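Speaker notes: Stock record accuracy and the cost of a short pick

Session length 22 minutes plus questions. Slides advance on the bold word in each note. Figures are from the Clasow site unless stated.

Slide 1. Title

Introduce the topic as record accuracy at location level. Total stock accuracy will come up only as a contrast. Most of the audience will have a warehouse system in place and a yearly count, so skip the history.

Slide 2. Two kinds of accuracy

Net accuracy compares total units on the books with total units in the building. Overages cancel shortages. Location accuracy compares the record with the contents of each storage location, and nothing cancels. A site can report a very good net figure and still send pickers to empty shelves all day. Finance needs the first number. Operations needs the second. Pause here, as this distinction carries the rest of the talk.

Slide 3. The Clasow baseline

The first audit covered 916 locations in the small parts area. Of these, 233 had at least one discrepancy in item, quantity or unit of measure. The net value difference over the same locations was too small to trigger a finance review. State both facts together and leave the slide up while people write them down.

Slide 4. Where the errors came from

Unit of measure was the largest group. Fasteners from Villalobos arrived in inner packs of 48, and the receiving screen accepted either packs or pieces without a prompt. One wrong entry at receiving then produced a string of wrong balances, each of which looked like a picking error. Second group: returns put away to the nearest open location and recorded later. Third group: substitutions made at the bench and never posted.
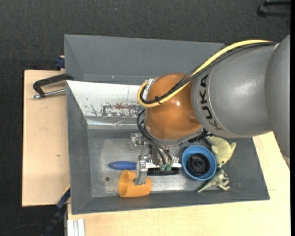 The fourth group is small and gets more attention than it deserves. Theft and damage together explained very few lines. If someone asks, say that the audit could separate damage with good confidence and theft with almost none.

Slide 5. Why annual counts do not fix this

An annual count corrects the balance and discards the evidence. By the time a discrepancy is found, the transactions behind it are months old. The count itself also adds errors, as temporary counters handle unfamiliar parts under time pressure. Clasow ran its last full count in September and moved to cycle counting after that.

Slide 6. Choosing what to count

Standard ABC ranking by annual value puts expensive, slow items at the top. These are seldom wrong. Rank by transaction frequency instead, then add any location that has gone to zero or negative during the shift. A zero balance is the cheapest count available: the counter only confirms that the location is empty.

Slide 7. Tolerances

Set tolerance by item class. Weigh-counted parts need a percentage band. Serialized parts get no tolerance at all. Do not let a line pass because its value is low. A missing washer can hold an order as long as a missing motor can.

Slide 8. Posting adjustments

Recount before posting. The second counter should not see the first result or the book balance. Record a reason code from a short list. The Irkumari site started with a long list, and most adjustments ended up under "other." Cutting the list made the codes usable.

Slide 9. System notes

Soline users: freeze the location, not the item, while a count is open. Freezing the item blocks picks from every other location that holds it. The setting is under count control and is off by default in the configuration shown.

Slide 10. Measures to report

Location accuracy by zone, weekly. Short picks per thousand lines. Age of open count tasks. Leave net value variance on the finance report.

Questions

Likely first question is labor. Zero-balance checks are done by the picker already at the location. Scheduled counts fit in the gap before the afternoon receipts. Backup slide has the reason code list and the tolerance table.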